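Fronha fica torcida e a almofada não chega aos cantos: qual a sequência correta?

Secção: Têxteis de cama e lavandaria
Publicado em Wednesday, April 24, 2019
Visualizações: 1493

rikov_textil
Giro a roupa de cama de um alojamento pequeno com 4 quartos e tenho sempre o mesmo defeito ao vestir as almofadas. A fronha entra até meio sem resistência; a partir daí o tecido acumula-se em pregas junto à boca e o enchimento roda dentro dela. No fim, um dos cantos fica vazio e a costura lateral passa pela face superior.

As fronhas são Votwood, percal de algodão, densidade indicada de 200 fios, modelo de envelope com aba interior de 20 cm. As almofadas têm enchimento de fibra solta e etiqueta cosida perto de um canto. Já experimentei segurar a fronha na vertical e deixar cair a almofada lá dentro, com o mesmo resultado. Procuro um método repetível, de preferência sobre uma mesa.

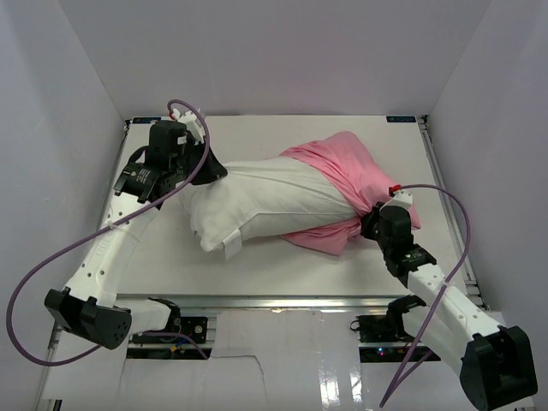 A etiqueta da almofada deve ficar do lado da boca da fronha ou do lado do fundo?
Do lado da boca. Fica acessível para consultar as instruções de lavagem sem despir a almofada e não faz volume nos cantos do fundo, que são os mais difíceis de preencher. Num modelo de envelope, a aba interior tapa-a por completo.

amato_lavandaria
O defeito vem de empurrar a almofada pelo centro. O enchimento solto cede, recua para a extremidade livre e os cantos da frente ficam sem apoio. A tração tem de ser feita pelos cantos.

Procedimento que uso sobre mesa:

Virar a fronha do avesso e alisá-la.
Meter as duas mãos por dentro até aos cantos do fundo.
Com as mãos ainda dentro da fronha, agarrar os dois cantos correspondentes da almofada, num dos lados curtos.
Sem largar os cantos, fazer deslizar a fronha para o lado direito, por cima da almofada, até ultrapassar o meio.
Parar e verificar a costura lateral. Deve acompanhar a aresta da almofada em todo o comprimento. Se passar pela face, corrigir nesta altura, com metade do enchimento ainda de fora.
Puxar o resto pela boca, alternando um lado e outro em curso curto.
Dobrar a aba sobre o topo e acertar os dois últimos cantos com os dedos.

Se a almofada for mais larga do que a fronha, dobre-a ao comprido antes de a introduzir e solte-a só quando o topo encostar ao fundo. Neste caso não é preciso virar a fronha do avesso.

Confirme também as medidas depois de lavar. O percal de algodão pode encolher, e uma fronha justa quando nova passa a prender a meio.

anus_77
Eu sacudo pela boca e pronto. Duas sacudidelas fortes e vai tudo para o fundo. Com as de látex não dá, essas são pesadas e só vão dobradas.

rikov_textil
Resultou com o método do avesso. O ponto que me faltava era parar a meio e acertar a costura. As medidas batem certo em três quartos; no outro, as fronhas encolheram e vão ser substituídas.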